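FOR IMMEDIATE RELEASE — October

Panent opens first round of its shared equipment budget, with trials under way on the Pallitz programme

Panent has today opened the first funding round of Pallitz, its programme to help smaller organisations plan for and buy robots. Applications open now. The round covers purchase, lease or a mix of both, and closes once 48 places are filled.

The idea is simple enough. Most firms we speak to have a quote for a robot. Very few have a budget for owning one. Spares, hands, batteries, charging points, training days, insurance, somewhere to put the thing — all of it tends to land after the order is signed, and often on a different cost code. Pallitz asks applicants to put the lot on one sheet before any money moves.

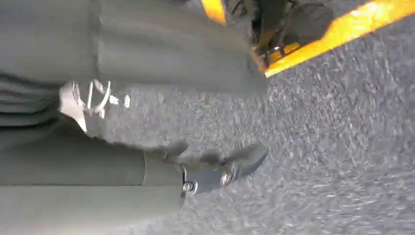 Each plan must run for at least two financial years. Year one is for purchase and set-up. Year two is for running costs, and we want to see it in full, not a single line marked "maintainance". Plans with a blank second year will be sent back.

Panent has drawn up the planning sheet with Kamolrat, which handles leasing terms, and Enden, which will look after servicing and spare parts for the length of the agreement. The sheet has 105 lines. Long, yes. Applicants can skip whole sections that don't apply, and most will. A short version for lease-only bids will follow.

Main points for buyers:

Floor space to be measured before a quote is asked for, including room to walk round the machine.
Hands and grippers priced apart from the body. They wear at a different rate and are replaced at a different time.
Staff hours go in as a cost. Own staff, not just visiting engineers.
Cabling and power at the desk as well as on the floor.
Return terms in writing. Who pays for the crate, who pays for the van.
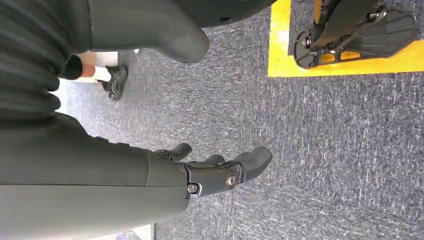

Can we apply if we have not yet chosen a robot?
Send the plan with the task, the floor space and the top figure you can spend. The model can be named later, up to the point where the lease or order is signed.

On leasing: Kamolrat will offer two lengths of term under the programme, one short and one long. The short one costs more per month and can be handed back early. The long one includes a swap of hands part way through. Neither includes software changes asked for by the customer, and these should be budgeted for seperately. Prices are on the sheet and will be held for the whole of this round.

Buyers going for outright purchase can still take the Enden servicing agreement. It has to be taken at the start — it can't be added on afterwards.

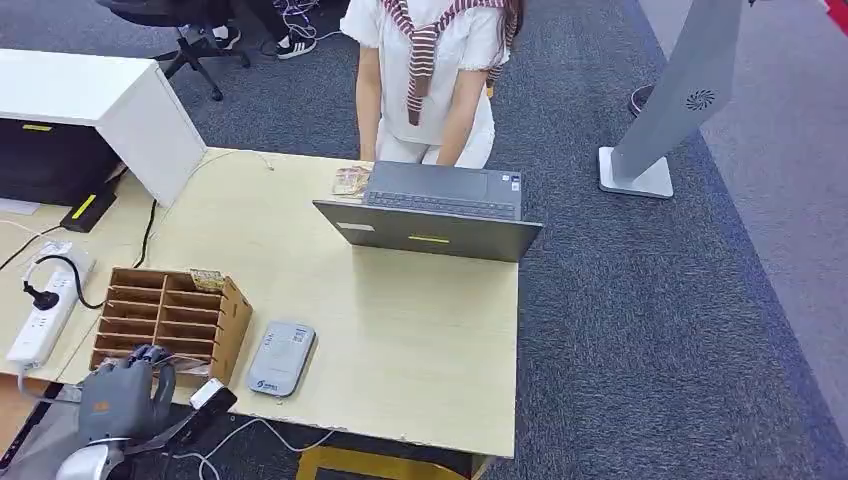
Hand at the organiser, with an open laptop on the same desk. Photo: Panent

Bids are read in the order they come in. Incomplete sheets lose their place in the queue but may be sent again in the same round. Applicants will hear by email, with written comments either way.

A second round is planned, dates to be confirmed. Organisations that already own a robot are not eligible for the purchase fund but may apply for help with year two costs only.

ENDS

Notes to editors

Pallitz is run by Panent. Kamolrat and Enden are delivery partners and take no part in choosing bids.
Planning sheet and guidance available from the Panent press office on request.
Further images on request. Please credit Panent.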